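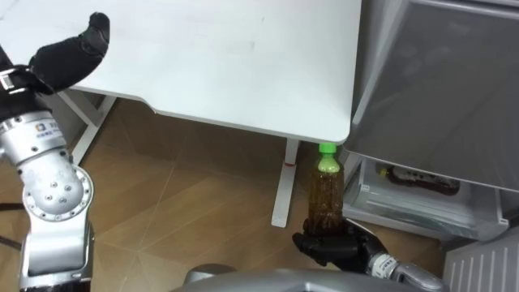 A cold drink within reach of the desk was the first thing she wanted when she moved into a single rented room, Jacqueline Poulain said, and the kitchen two floors down was no use for that. Her remark was one of 318 replies to a survey of tenants run in April by the furniture hire firm Nuromura.

The firm has now added a study set to its hire range. It pairs a white desk on thin metal legs with a grey mini refrigerator that stands on the floor beside it. Bottles can be kept upright or laid on their side on the shelf.

The set is called Pudo and is offered first to tenants in Sallov, where Nuromura has 205 sets ready for delivery. A further 100 will follow once the first orders have gone out. Hire is by the month, with a minimum of three months.

Of those who answered the survey, most said they ate or drank at their desk every day. Many shared a kitchen with four or more people and had lost food or drink from it – milk and bottled tea were named most often.

Nuromura advises leaving enough space for the refrigerator door to open fully without touching the desk leg, and keeping the vent at the base clear. Delivery staff will place both items and take away the packaging.

Tenants who already hire a Lei desk from the firm can add the refrigerator on its own. Orders can be placed by telephone or at the Sallov showroom.

Last updated: 9/23/25

Related items
Lei desks: new heights available
Sallov showroom opening hours
Returning hired furniture at the end of a tenancy

Contact | © Nuromura | Back to top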